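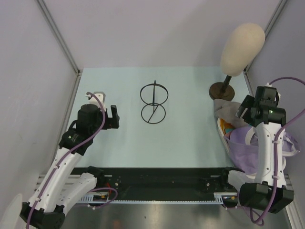
Settimio Guerra
Chapelier-modiste, conseil et entretien chez Cinow

Questions fréquentes : supports pour chapeaux et perruques

Fil métallique ou tête de mannequin, lequel choisir ?
Les deux, si vous avez la place ! Je les utilise tous les jours et ils ne font pas le même travail. Le support en fil noir, avec ses deux anneaux reliés par une tige, est parfait pour laisser respirer une pièce : l'air passe partout et rien n'appuie sur la doublure. La tête de mannequin, elle, donne une vraie forme à suivre. Pour coiffer, épingler un ruban ou juger une inclinaison de bord, je ne m'en passerais pour rien au monde.

Mon support en fil a une petite pointe au sommet. Ça n'abîme pas la coiffe ?
Sur un feutre épais, je n'ai jamais eu de souci. Sur une paille fine ou un bonnet de perruque en tulle, coiffez la pointe d'un petit bouchon de liège ou d'une boule de coton serrée dans un carré de jersey. Trente secondes de couture et vous êtes tranquille pour des années.

Quelle hauteur faut-il prévoir ?
Pour des cheveux mi-longs, 40 cm sous le sommet de la tête suffisent largement. Pour les grandes longueurs (et il y en a de magnifiques en ce moment), comptez 62 cm, ou bien posez le support au bord d'une étagère et laissez les pointes descendre librement. Des pointes qui traînent sur le meuble, c'est un pli assuré.

Puis-je laisser sécher une perruque sur la tête de mannequin ?
Je vous le déconseille, surtout avec un modèle en mousse. L'intérieur du bonnet sèche mal et les élastiques se détendent. Passez par le support en fil, puis revenez à la tête pour le brossage. Avec la gamme synthétique Tirnis, attendez que la fibre soit complètement sèche avant le premier coup de peigne.

Sur quelle surface travailler ?
Une table lisse, unie et dégagée ! J'ai un faible pour le bleu clair : un cheveu brun, une épingle noire, un bout de fil, tout se repère d'un coup d'œil. Sur du bois veiné, je perdais la moitié de mes épingles. Si votre table brille beaucoup, une nappe mate fera très bien l'affaire.

Le support glisse ou bascule, que faire ?
Vérifiez d'abord que l'anneau du bas touche bien partout. Le fil se tord facilement dans un déménagement et se redresse à la main, doucement, en tenant la tige près de l'anneau. Ensuite, quatre pastilles de feutre ou de silicone. Les capelines très larges restent capricieuses : centrez bien la calotte avant de lâcher.

Peut-on empiler plusieurs chapeaux sur un même support ?
Deux bérets, oui. Deux feutres, non, la calotte du dessous s'écrase et il faut tout reprendre à la vapeur. Je sais que la tentation est forte quand la collection grandit (la mienne a débordé dans le couloir).

Comment nettoyer tout ça ?
Un chiffon à peine humide sur le fil, puis un chiffon sec aussitôt, en insistant aux soudures où la rouille aime commencer. Pour la tête, tout dépend de la matière : une brosse souple pour un revêtement textile, une éponge savonneuse bien essorée pour le plastique. La laque séchée part à l'eau tiède avec un peu de patience.

Avez-vous des housses adaptées ?
Oui, la housse Illés, référence 733, en coton léger. Elle couvre une perruque posée sur son support et descend assez bas pour garder la poussière dehors. Elle passe en machine à 40 degrés, sans adoucissant.

Mis à jour le 17 février 2022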